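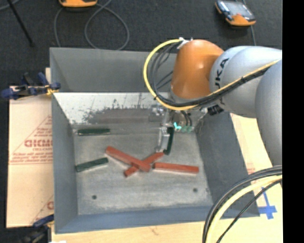
Chapter 7
Looking After a Bin-Picking Cell

Cables and hoses wear out sooner than almost anything else on a small robot cell, and most of the stoppages a technician is called to can be traced to them. The arm itself may go for years with nothing more than its scheduled service. The lines that run outside it are bent, twisted and rubbed at every cycle. They have to be long enough to let the wrist turn through its full working range, and short enough to stay clear of the bin. On the training cell used throughout this chapter, the yellow cable leaves the top of the orange wrist housing, swings out in a wide half circle, passes beneath the housing and climbs back across the silver arm. The black cables follow nearly the same route and are held together with ties. A loop of this size looks untidy to people who are used to enclosed machines, but it gives the wrist room to turn.

The chapter deals with one cell from the bench upwards. It covers the fixing of the bin, the dressing of the arm, the gripper and its fittings, the daily and longer checks, and the repair of the three faults that students meet most often. Programming is left to Chapter 8. Safety circuits were dealt with in Chapter 3 and should be read again before any of the practical work is tried.

Search this book Go

Contents | Previous chapter | Next chapter | Glossary | Index

7.1 The cell and its parts

A bin-picking cell takes loose parts out of a container one at a time. The parts may lie in any position, on top of one another or hard against a wall. The training cell uses red and green blocks in a grey bin on a wooden table. Blocks are cheap, they do not mark the gripper badly, and when they come to rest across each other they give the same trouble as real castings or brackets.

For the purposes of maintenance the cell is divided into four parts:

The base, meaning the table, the bin and whatever holds the bin still.
The arm and its mounting.
The dressing, meaning every cable and hose outside the arm.
The gripper, with its fingers, brackets and fittings.

Keep to this order when inspecting. A bin that has moved will give picking errors that look like a worn gripper, and a good deal of time can be lost in changing fingers that had nothing wrong with them.

7.2 Fixing the bin

The bin must not move once the cell has been taught. Clamps are enough for training and trial work. In production the bin normally sits in a steel nest bolted to the floor or bench.

Set the clamps at the corners, with the handles turned away from the path of the arm. Tighten each one a little at a time. Then push the bin firmly by hand from each side and look for movement at the base. If it shifts at all, slacken everything and start again.

When the bin is secure, mark its position on the table. Tape will do, but it lifts with cleaning and should be renewed when its edges curl. A scribed line is better where the table allows it.

Wear on the inside of the bin is normal. Scrapes on the floor and on sloping panels come from fingers and parts sliding across the metal. Bare bright patches can upset a vision system by throwing back light, and if pick failures collect in one area of the bin, look at the surface there before changing any settings. The Clestitis plant at Clastby had this fault on a line handling small brackets. The cure was a coat of matt paint on one panel.

7.3 Dressing the arm

Begin with the arm at rest and the power isolated. Work from the wrist back towards the base. Fix each line at the wrist first, then form the loop, then fix it at the next point along.

Move the arm slowly by hand control through its working range, 30 degrees at a time on the wrist axis, and stop to look at each position. The lines should not go tight or fold sharply, and they should not hang below the lowest part of the gripper. Pay most attention to the lowest pick, with the gripper deep in the bin, where a slack loop can catch on the wall.

Ties should be snug. If a tie has left a dent in the outer sheath it is too tight and must be cut off and replaced. Trim the loose ends flush once the route has been proved. Ends left long during setting up are useful for finding the ties again, but in service they catch.

7.4 How often to check

Table 7.1 gives the intervals used in this book. They suit a light cell on a single shift.

Table 7.1 Inspection intervals
Every shift: bin clamps, loose parts on the table, visible damage to cables
Every 300 hours: ties, connectors, gripper fingers, hose fittings
Every 3,000 hours: replace all external hoses, check finger alignment, renew position marks

Write every check in the cell log, including those that find nothing. At the Jarkier training shop the log is a bound book kept beside the controller, and the Rafferty exercises at the end of this chapter assume that you have one like it.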